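4. Student Work on the Two-Handed Task

4.1 Setting and procedure

The work reported in this section was carried out within the Rondari project course, offered to second-year students at the Nistorberg campus. Each team was required to choose one household task that calls for both hands, to record it with hand-held grippers, and to prepare the recordings for use in training. The team discussed in this section chose the handling of a hairbrush and other small items at a table. A total of 418 recordings were made in July, of which 338 were kept after review. Recordings were removed when the position track was lost or when the operator began before the start signal.

Students worked in pairs. One student operated both grippers while the other read the task card aloud and kept the log. The course handbook asks operators to move at an even pace and to open the fingers fully before each approach. Figure 4 brings together three views from the team's work, two from cameras on the grippers (a, c) and one from above the operator's hands (b).

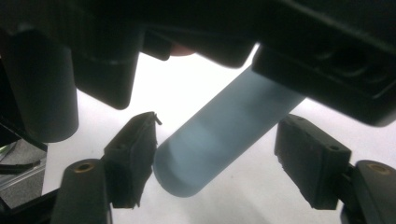

Beaudoin objected in the written review that an even pace teaches a team very little about its own habits, and asked that at least one set be recorded at whatever speed the operator found natural. The request was accepted. The team recorded 17 further trials without a pace instruction, and these are held apart from the totals given above.

4.2 Division of labor between the hands

Most of the difficulty reported in the student logs concerned the second hand. Operators tended to plan the motion of the gripper that held the object and to leave the other where it happened to be. The team therefore added a line to each task card stating what the free gripper should do while it waited. Panel (b) shows one gripper closed on the handle of the brush and the other open and empty.

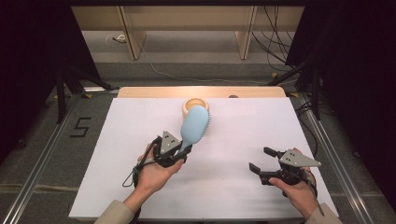 Should the free gripper be kept still while it waits? The team decided that it should stay open and close to the work, and that small movements were acceptable as long as the fingers did not cross in front of the other gripper.

The rule was tested by exchanging operators between pairs. Logs written after the exchange mention fewer pauses between steps, although the course did not measure pause length and no claim is made here on that point.

4.3 Review of the gripper views

Each pair reviewed the recordings of another pair with the Retunness labeling tool. Reviewers marked the start and end of each grasp and noted any stretch in which the object could not be seen from either gripper.
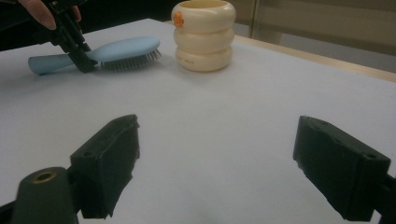
Disagreements between reviewers were settled by a third student, who saw both sets of marks without the names attached. The most common disagreement was over the start of a grasp, which some reviewers placed at first contact and others at full closing of the fingers. The labeling guide was changed to require first contact, and the earlier marks were redone under the new rule before the set was handed in.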